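3.2 Folding surfaces in small bedrooms

Most of the folding we recorded was done on or beside a bed. In small homes the bed is often the only flat surface large enough for a whole garment, and it doubles as the place where finished pieces wait before going into a wardrobe. Of the 1,146 folding episodes in the Lovby set, we coded each for surface, garment type and where the finished piece was put down.
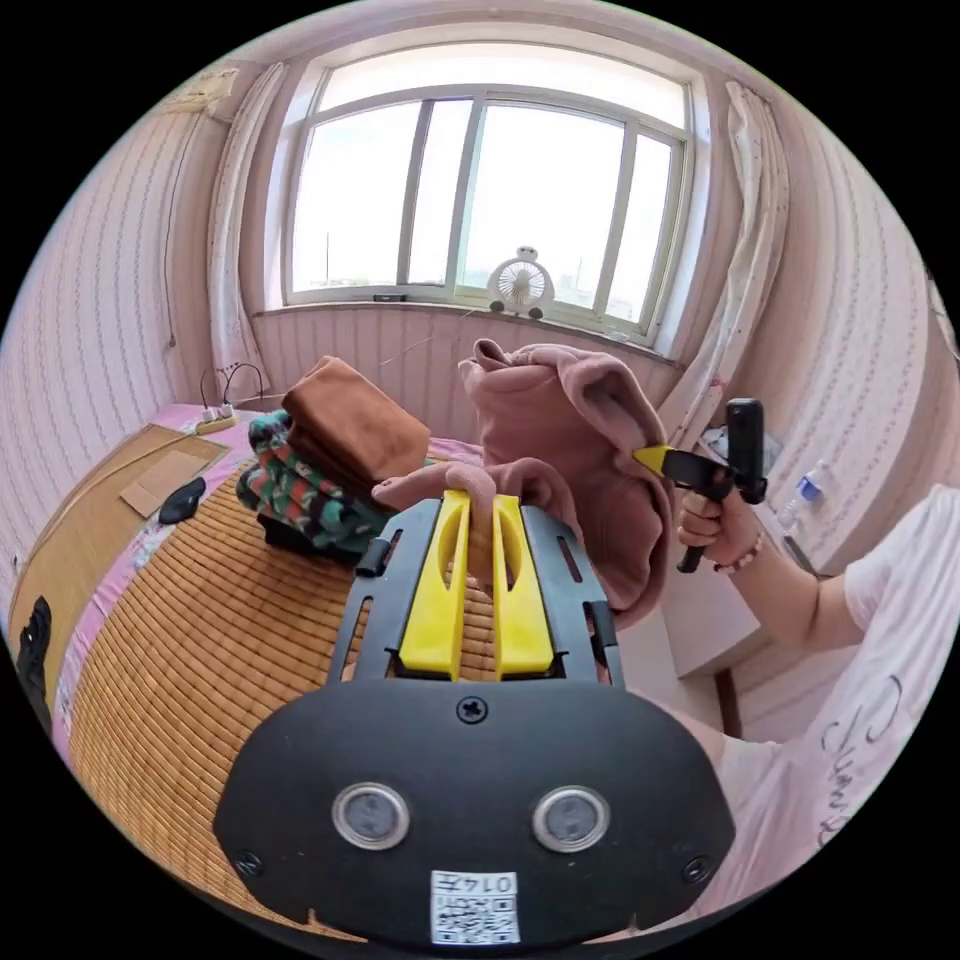 Fleece was treated as its own class in the coding scheme. It is bulky, it springs back at the crease, and coders disagreed over when a fold was complete until we settled on a fixed rule: a garment is folded when no sleeve or hem lies outside the main rectangle. Towels seldom caused this trouble. The January round of coding used the earlier rule and was redone in full.

Bed coverings were also coded, in 2 groups. Soft coverings (sheets, quilts, blankets) shift when a garment is dragged over them, and smoothing the cover becomes part of the task. Firm coverings, mainly bamboo sleeping mats, stay flat and give a clear edge to line a hem against. Figure 4 shows a room of the second group, with a bamboo mat on the bed and folded items stacked near the window end.

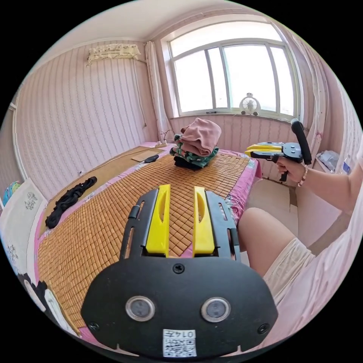 Figure 4. Bed with a bamboo mat used as a folding surface.

Stacks were coded from the top layer down. Where a lower layer could only be partly seen, coders recorded its colour and left the garment type blank. Items on the bed that were not laundry, such as cables, boards and cards, were listed separately as clutter and were not moved before recording. We kept them because they reduce the free area, and the free area affects where people choose to put a stack. Episodes with less than 20 per cent of the bed free were left out of the comparison in Section 4.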